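Chapter 3

What a Surface Is For: Tables, Desks and the Business of Putting Things Down

Every civilization that has left us anything to dig up has left us something flat. Pots break and roofs fall in, but sooner or later the trowel scrapes against a slab at a convenient height, and the archaeologist writes "altar" in the notebook. Sometimes it was an altar. A good many were probably where people chopped onions.

This chapter is about the ordinary horizontal surface and how households and offices have used it. Chapter 2 dealt with walls, which divide people. Tables bring them together, usually to argue about whose papers those are. By the end of the chapter you should be able to tell a work surface from a storage surface, explain how the one turns into the other, and read the wear on a piece of furniture without making too much of it.

3.1 The Drift

Students of domestic space use the word "drift" for the slow change in what a surface is used for. A dining table becomes a desk during tax season and stays one until a holiday forces the issue. A desk becomes a shelf. The top of a piano becomes a museum of school portraits, and the piano becomes very hard to open.

The best small study of drift we know was made in Letbridge by Azadeh Nikzad, who visited 61 homes and asked the same question in each: what is this table for? Then she looked at what was on it. The answers and the objects agreed in fewer homes than she had expected. One family in the suburb of Tasham described their kitchen table as "for meals" while eating standing up at the counter, the table being occupied by a half-built dollhouse and a bag of grout. Nikzad noted the grout on three visits in a row. It had been joined by a second bag.

She found that drift rarely begins with a decision. It begins with one object, put down for a minute. A set of keys will do, or a library book. The first object makes the second one look reasonable, and after that the surface has a future of its own.

3.2 The Nearly Clear Surface

A crowded table is easy to study and hard to eat at. The nearly clear surface asks for more patience, but it has plenty to teach. Marks are easier to find, edges can be followed, and anything left standing there gets far more attention than it would in company.
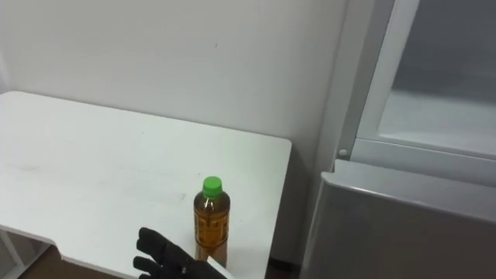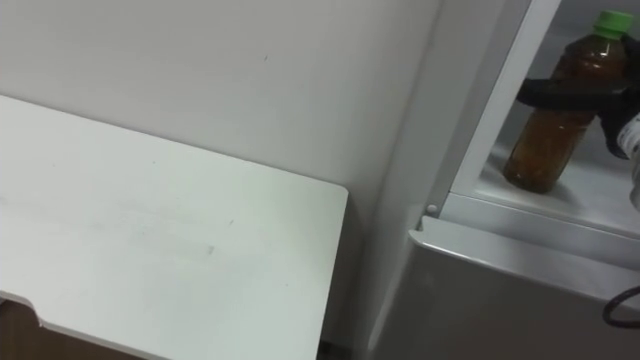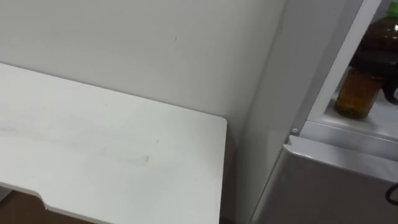
Figures 3.1 to 3.3. A white tabletop with grey scuffing and a shallow notch in the front edge. In Figure 3.1, a clear plastic bottle with a green cap.

3.3 Reading Wear

Wear is a kind of handwriting, and like most handwriting it is easier to admire than to read. A scuff shows that something touched the surface. It doesn't show what, or when, or whether anyone was sorry.

Mudassar Ghumman, who restored furniture in Brarkcombe before he took up teaching, used to hand first-year students a scratched board and ask for its history. He got wonderful histories. There were butchers in them, and shipwrights, and one jealous husband. The board had come off the back of his truck. He kept it for years – it was a very good board – and it earned its keep by teaching people to write "cause unknown" without blushing.

Three habits will help you avoid the jealous husband:

Note where the marks are before asking what made them.

Compare the middle of the surface with the edges.

Look at the places nobody would bother to clean.

3.4 The Price of Flatness

Flat surfaces used to be expensive. Someone had to saw the wood, plane it and persuade it not to warp. The account book of the Virk workshop, which we will use again in Chapter 5, lists a plain table at 1,000 and a carved one at 2,000, in a local coinage that has since gone the way of most local coinages. The carving doubled the price and made the thing miserable to dust. Customers ordered it anyway, and several came back in January to complain about the dusting.

Before you read on, choose one surface in the place where you live. Write down what it is for. Then go and look at it.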